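Ludura – a card for the laundry pictures and notes

Read this first

Ludura is a collection of pictures and short written notes about household washing: loading a machine, emptying it, leaving its door the right way, sorting what comes out, and folding it or hanging it up afterwards. If you have come looking for a quick answer about whether it will suit your work, the next few paragraphs should give you one. If you have a cup of tea beside you and a little more time, please do carry on to the end, as the parts about naming and about mixed colours have caught out more than one careful reader (myself included, and I wrote them).

The collection holds 1157 pictures. Of these, 400 have a written note to go with them, and 80 of those notes were written twice, by different people, so that we could see how far two sensible adults agree on what to call a thing. They agree less than you would hope. More on that under "Words for cloth".

I look after the card and the notes. Kianoush Vahidi put together the first list of laundry jobs and still answers questions about it. The mistakes in the wording are mine – Tahsin Wanigasekara – and I would much rather hear about them than not.

How it began

We started from an ordinary annoyance. Kianoush and I had both been using an older set called Zetine, which is very good on kitchens and rather thin on everything that happens to clothes. It had plenty of cups and plates, and hardly a sock. When we wanted pictures of a washing machine with something in it, we found machines with their doors shut, photographed from the front, looking as they do in a shop. Nothing wrong with that, of course, but a shut machine tells you very little about doing the washing.

So in May we sat down and wrote out every small job between a heap of clothes on the floor and a pile of clothes on a shelf. Kianoush's list was very long and mine was very short, and the one we use lies somewhere between the two. His had a separate entry for checking pockets, which I had left out altogether. I am glad he stood his ground on that one.

What is in it

The pictures fall under a handful of headings, and the headings follow the order in which most people do the job.

Sorting covers clothes before they go anywhere near the machine: heaps, half-sorted heaps, baskets, and the odd thing that has been set to one side for washing by hand.

Loading and emptying is the largest heading by a long way. It covers front-loading machines with the door open, with cloth inside the drum or on its way in or out. We kept these two jobs together on purpose. A single still of a T-shirt halfway through a door could belong to either, and we did not want to pretend to know which when the picture alone does not say.

Setting the machine covers knobs, buttons, displays and detergent drawers.

Drying covers airers, lines, radiators and the backs of chairs, the last of these being how a good deal of drying gets done in my own home.

Folding and putting away covers tables, beds, shelves and drawers.

A picture may come under more than one heading. An open door and a control panel often turn up together, for the plain reason that they are on the same side of the machine, and in that case you will find both headings beside it in the list.

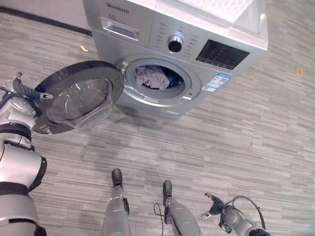
It is worth saying something about angles while we are on the subject of machines. Most people, asked to draw a washing machine, draw a square with a circle in it. Somebody doing the washing sees a good deal of the top, a slanting view of the front, and the opening as a sort of squashed oval with the clothes at the bottom of a hole. We were keen to have plenty of these views looking down, and would ask you not to straighten or crop them before you have had a proper look. The bits you might be tempted to trim away, such as the top of the machine or the flooring, are very often what tells you which way the thing is turned.

Doors, and which way they swing

Doors take up more of the notes than anything else, and I make no apology for it. A round door that has been opened wide can hide part of the machine, or part of the basket, or a stray sleeve. Our notes say "left" or "right" as you look at the picture, never as the machine would have it if machines had hands. We tried it the other way for one afternoon and gave it up before supper.

The glass in the door is a nuisance of its own. On many machines it is a thick, domed bowl, and it does two things at once: it lets you see what lies beyond it, and it catches whatever light is about. If you are marking out the door, please mark the glass as part of the door, including the places where you can see the floor through it. If you are marking out the floor, leave the glass alone. Two of our helpers did this in opposite ways for most of a week, and it took Kianoush the whole of a Monday to put straight.

We use these words for the parts, and would be grateful if anyone adding notes did the same:

opening – the round hole in the front of the machine
seal – the soft ring that runs round the opening (some people say gasket, and we have no quarrel with them)
drum – the part inside that holds the clothes
door – the whole of the door, ring and glass together
drawer – the detergent drawer, open or shut
knob – the round one that picks the programme
panel – the strip along the front where the knob, buttons and display live

Words for cloth

Now to the matter of the 80 double notes. We gave the same pictures to two people who had not spoken to one another and asked each to write down what was in the drum. On the machine itself they were very nearly of one mind. On the cloth they were all over the place. One person's towel was another's jumper. A thing that was "probably a pillowcase" came back as "skirt?" with the question mark pressed so hard that it went through the paper.

I have a great deal of sympathy. A garment screwed up in a drum has no sleeves, no hem and no waist that you can see, and it is a brave person who swears to it. Our rule since then has been that a note should say "cloth" and give the colour, and only go further where the shape or the fastening plainly shows. If you find a note that says "shirt", you may take it that there was a collar, a cuff or a row of buttons in view. If you find one that says "cloth", please do not write to tell us that it is obviously a shirt. You may well be right, but we could not see it.

Colours have their own small troubles. Things inside a drum sit partly in shadow, and shadow turns a good many blues and greens into one another. We write the colour of the best-lit part. Where two colours seem equally fair, we put both down with a hyphen and leave it there. Please read them as you would read the name on a tin of paint – a fair guide, but hold it up to the light before you do the whole room.

As for mixed loads, a reader from Jurton wrote to ask, very politely, whether we knew that one ought not to wash pale things with dark ones. We do know. The collection is about how washing gets handled, and people handle it in all sorts of combinations, so pale and dark things may well be found together. It should not be used as a guide to laundry care, and I would feel dreadful if anyone's best white blouse came to grief on our account.

Reading the writing on the machine

Where the maker's name or a number on the panel can be read in a picture, the note gives it just as it is printed. Where it cannot, the note says "not readable" and stops there. This applies above all to the tiny labels round the programme knob. It is very tempting to fill these in from memory, as most of us have stared at a panel like it many hundreds of times, but a remembered "Cottons" is no use to anybody who wants to know what can be seen.

Stickers count as writing. We note that there is a sticker and what colour it is, and copy out the words only if they are clear.

What it will not do for you

There are hardly any top-loading machines, and I would not lean on the collection for those. There are no launderettes. Tumble dryers appear only when they happen to be standing near something else. Delicate things, such as wool and lace, are scarce.

A still picture cannot tell you whether the cloth is wet or dry, or whether a wash has finished, and our notes do not try to say. If your work hangs on that, you may be better off with Kirui, the sister collection, which follows single loads from beginning to end with the time written down at each step. It is smaller, and slower going, but very patiently done.

Adding to it

New notes are always welcome, and you need not be an expert in anything beyond your own washing. Please read through a dozen of the existing ones first to get the feel of them, then write yours in whole sentences, in everyday words. Keep what you can see apart from what you suppose. If you are unsure, say so in the note – "may be a towel" is a perfectly good thing to write, and a good deal more helpful than a confident guess.

Corrections can be sent to either of us. Put the heading and the number of the picture at the top, and tell us what you think the note ought to say instead. We go through them together over a pot of coffee, and where we cannot agree we leave the old note standing and put the new reading underneath it.

Changes in version 2

The heading once called "Machine" has been split into "Loading and emptying" and "Setting the machine". Left and right have been checked throughout. "Porthole" has been changed to "opening" wherever it stood, after a long and good-natured argument which I lost. The pocket-checking pictures have been moved to "Sorting", at Kianoush's request, and he would like it known that they should have been there from the start.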